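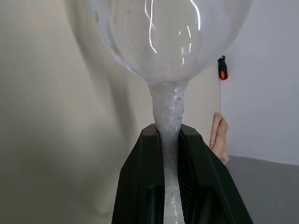 Tying off a trash bag that is mostly air, and a brown spill on a white table

Posted by Elis Pumphrey, 2020-07-30
Filed under: Kitchen and cleanup

Two problems, one table. Every time I close a thin clear bag I end up with a balloon. I twist the neck until it looks like rope, I feel very competent, and then the thing takes up the entire can with a cubic foot of Kukwood air and a paper napkin inside. Is there a way to get the air out without squeezing it into my own face?

Second problem. The table in our shared workroom is two white-topped panels pushed together, and people drink dark, sugary things at it. Somebody tips a bottle, it drips all over the top, and whatever reaches the seam stays there for the ages. I have wiped it with a damp rag, a damper rag, and a rag I would describe as wet. The top comes clean. The seam does not. I'd like to fix this before November, when my sister-in-law visits and runs her finger along things.

Vasanthi Akanda
Member, 187 posts

Bag first. Leave the top open, lay your forearm flat on the bag and push from the bottom up toward the opening. Turn your head. Gather the neck loosely while you do it, and only start twisting when the bag has gone limp. If you twist first you've built a valve, and a good one. If it's already tied, poke one small hole near the knot with a toothpick and lean on it. Don't do that with anything runny inside, as I did in Pasusthorpe, on carpet.

For the table, pull the panels apart. I know, they're heavy and there's stuff on them. Take the stuff off.

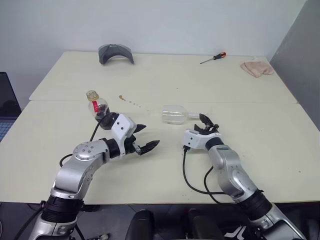

Get the bottles off before anything else, the ones with a bit left in them especially, and put the caps on tight. Then any tools, then any cloths. Once the panels are separated, go along both edges with warm water and a drop of dish soap on an old toothbrush. Let it sit 2 minutes, wipe, then wipe again with plain water, or the soap will collect dust and you'll be back here asking about gray lines. Dry both edges before you push them together.

Wipe drips from the outside of the puddle in. Going the other way gives you a larger, thinner puddle.

Piyumi Gazi
Member, 3746 posts

just put a tablecloth on it

Sabina Majumder
Member, 2000 posts

Vasanthi has it mostly right, but check what the tops are made of before you soak an edge. If there's bare chipboard under the white, it'll swell and you will have a seam with a ridge. Use a well-wrung cloth instead and go over it a few times.

I wouldn't use the tablecloth. I had one at Howlader and the soda went straight through it, found the seam anyway, and glued the cloth down. I still have part of it.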